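2021년 4월, 작업 노트

행사 차량 준비 이야기를 이어서 적는다. 지난번에 쓰다 만 부분이 많아서 이번엔 좀 길어질 것 같다. 읽는 분들은 차 한 잔 옆에 두고 천천히 봐 주시길!

5월 Uvley 광장 클래식카 모임에 우리 작업장에서 2대를 내보내기로 했다. 한 대는 다들 아는 Simham 쿠페이고, 다른 한 대는 작년 겨울 내내 뒤쪽 리프트를 차지하고 있던 Vondton 왜건이다. 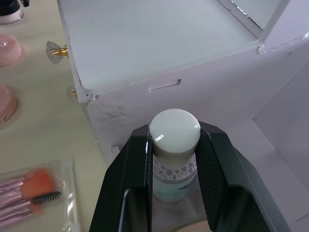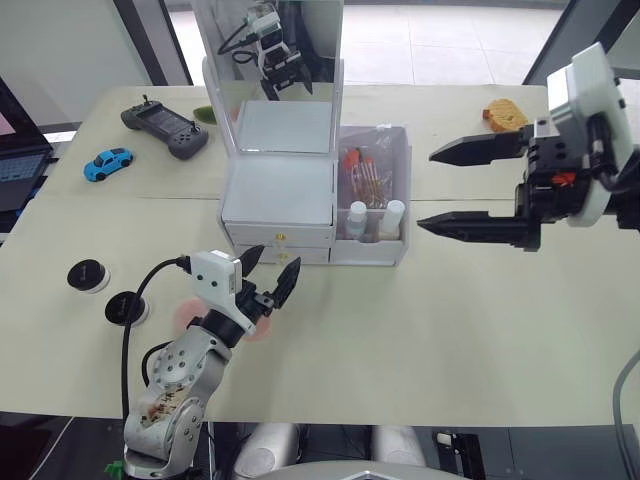
쿠페는 솔직히 손댈 데가 별로 없다. 시동 잘 걸리고, 공회전이 700 근처에서 조금 출렁이던 것도 기화기 바닥 가스켓을 갈고 나서는 700에 딱 붙어 있다(이거 잡느라 점화 쪽만 사흘을 들여다본 걸 생각하면 좀 억울하다). 남은 건 조수석 문 아래 고무 몰딩인데, 새로 받은 게 원래 것보다 단단해서 문이 한 번에 안 닫힌다. 며칠 닫아 두고 눌리는지 보기로 했다. 그래도 안 되면 예전 몰딩을 다시 끼우고 나가자. 비만 안 오면 된다.

왜건은 할 얘기가 많다. 앞 브레이크 왼쪽이 살짝 끌려서 캘리퍼를 내렸더니 피스톤 부츠가 찢어져 있었다. Maksymiv 상회에 수리 키트를 주문했고 주문 번호는 448. 전화로 재고가 있다고 했으니 믿고 기다리는 중이다. 오는 김에 오른쪽도 같이 갈 생각이다. 도착하면 받는 사람이 부츠 안지름부터 재 주면 고맙겠다. 지난번엔 뒷바퀴용이 와서 도로 보냈다.

도장은 뒷문 모서리만 남았다. 색은 배합표 836번인데, 통에서 바로 뿌린 시편은 햇빛 아래에서 차체보다 조금 푸르게 보인다. 형광등 밑에서는 똑같아 보여서 다 됐다고 좋아했다가 마당에 들고 나가서 실망했다. 노란색을 아주 조금씩 더해 가며 시편을 더 만들어 볼 것. 시편 뒷면에 배합을 꼭 적어 두자. 지난달 것은 안 적어 놔서 어느 게 어느 건지 모르겠다.

실내는 생각보다 예쁘게 나왔다. 뒷좌석 천을 벗겨 냈더니 안쪽 솜이 멀쩡해서 그대로 쓰고 겉만 새로 씌웠다. 바느질 선이 왼쪽에서 조금 휘었는데 나는 이 정도면 정이 가서 좋다. 반대하는 사람은 직접 뜯어서 다시 박아 주시면 된다.

행사장 자리는 분수 쪽으로 신청했다. 재작년에 은행나무 밑에 세웠다가 저녁까지 보닛을 닦은 기억이 아직 생생하다. 입장은 아침 일찍부터이고, 왜건은 트레일러에 싣지 말고 직접 몰고 가고 싶다. 그러려면 브레이크가 먼저다.

다음에 할 일: 키트 오면 앞 브레이크 양쪽 조립하고 에어 빼기, 시편 다시, 쿠페 문 닫아 보기. 트렁크 안 예비 타이어 공기압도 봐야 하는데 게이지가 또 안 보인다. 가져간 분은 공구함 둘째 칸에 넣어 주세요.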